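Start | Aktuelles | Termine | Gruppen | Kontakt

Lichterumzug im Januar: was noch fehlt

Kurz und schnell, weil der Rundbrief heute noch raus muss. Der Lichterumzug in Resberg findet statt. Start um 17 Uhr an der alten Mühle, dann über die Bornbyer Straße zum Weiher, dort Feuer und Segen für die Felder. Strecke wie gehabt, nur der Bogen über den Friedhof fällt weg. Zu glatt letztes Jahr.

Laternen bitte selber basteln oder mitbringen. 20 haben wir noch im Schrank, mehr nicht. Wachs ist bestellt, Strohbündel fehlen noch!! Wer einen Hof kennt, bitte melden.
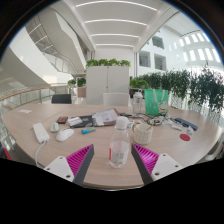 Bornby meldet, man wolle diesmal mit der eigenen Gruppe kommen und am Weiher das alte Winterlied singen, alle 4 Strophen, und zwar vor dem Feuer und nicht erst danach. Soll uns recht sein. Textblätter bringen sie mit.

Zum Brauch selbst, weil immer wieder gefragt wird: gefastet wird bei uns nur noch bis Mittag, früher bis zum ersten Stern. Danach gibts Hirsebrei mit Honig. Den ersten Löffel kriegt das Feuer, den zweiten der jüngste im Haus. Manche Familien stellen auch eine Schale vor die Tür, das ist aber eher die Bornbyer Art.

Brei kochen wir für etwa 100 Leute, die Töpfe leiht uns Rarkora. Schüsseln und Löfel bitte von daheim. 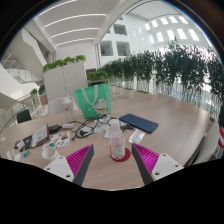
Auf dem Tisch: Wasserflasche und Tastatur

Kommentare (2)

moosweg: Gehen die Kinder wieder vorne?

resi_r: Bei uns hieß das immer Sternbrei. Mit Zimt!

Auch interessant
- Hirsebrei nach altem Rezept
- Masken aus Brannigan: Rückblick
- Warum der Weiher gesegnet wird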